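The quiet cupboard: what a small office network needs, and what it doesn't

Most small offices give their network less thought than their coffee machine. A box arrives from the broadband supplier, somebody plugs it in near the door, and for a few years it works. Then the firm takes on more people, the phones move over to the data network, and calls begin to break up in the afternoon. The usual response is to buy a faster line. In a good share of cases the line was never the trouble.

The weak point is more often the cabling between the desk and the cupboard. Copper data cable contains four twisted pairs, and the twist is what keeps one pair from interfering with the next. Untwist too much of it at the socket, pull it tight round a corner or lay it alongside a mains cable for the length of a corridor, and the error rate climbs. The equipment at each end will cope by sending the lost data again, or by dropping to a lower speed. No warning light comes on. The user sees a slow file and blames the server.

The limit for a copper run is 100 metres from one piece of active equipment to the next, patch leads included. That sounds generous in a building with 30 desks, but cable does not travel in straight lines. It goes up a wall, across a ceiling void, round a lift shaft and down again. At Ustico, a lettings firm spread over two floors of a former mill, the longest run had been measured on the floor plan and passed as safe. The installed cable went the long way round a stairwell and failed its test. The remedy was a second, smaller cabinet upstairs, joined to the first by fibre.

Testing is where cheap jobs are usually cut short. A continuity tester costs very little and will show that each wire reaches the right pin. It says nothing on crosstalk, return loss or delay. A certification tester measures all of these and stores a result for every socket. Ask for those results in the quotation, before work starts, and ask for them as files. Endach, which makes packaging and moved premises in July, had made them a condition of final payment. Six outlets failed at the first attempt, all on the same wall, and were re-terminated before the desks went in.

Labels matter almost as much. Each outlet should carry a code that is repeated on the patch panel and on a plan kept in the cupboard. Printed labels outlast handwritten ones, particularly where it is warm. Put a label at both ends of a patch lead as well. Colour can help – one for phones, another for wireless access points – but only if the scheme is written down and the spare leads are bought to match.
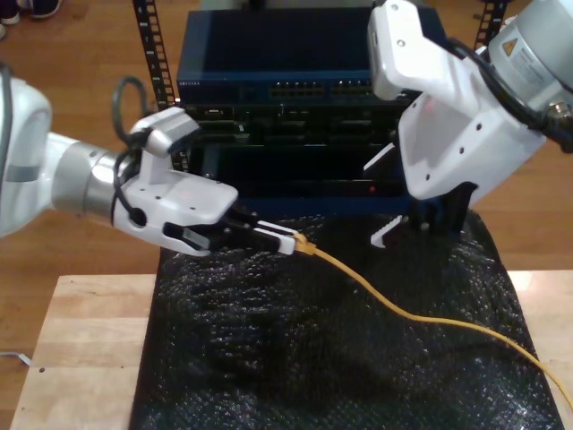 How often should patch leads be replaced?
There is no fixed interval. A lead that is left alone can outlive the switch it is plugged into, whereas one that is moved often should be checked whenever a fault appears. Look for a broken latch, a loose boot or a sharp kink, and throw the lead away if any of these is found. Repairing a moulded lead is rarely worth the labour.

Heat is the remaining concern. A cupboard with a closed door and no vent will hold whatever the switches give off, and switches that power phones or cameras over the data cable give off a good deal more than those that do not. Leave a gap above anything with a fan, fit blanking plates where air would otherwise loop back to the intake, and keep stationery out of the cupboard altogether.

Finally, allow for growth. Eze, an architects' practice, asked for 20 per cent more outlets than it had staff to use and had taken up the lot before the lease came up for review. Nekside, in the unit next door, ordered the exact number and now runs small desktop switches under three of its tables, each with its own plug-in power supply. The price of an extra cable while the ceiling is open is mostly the price of the cable. Once the tiles are back up, the bill is for ladders and evenings.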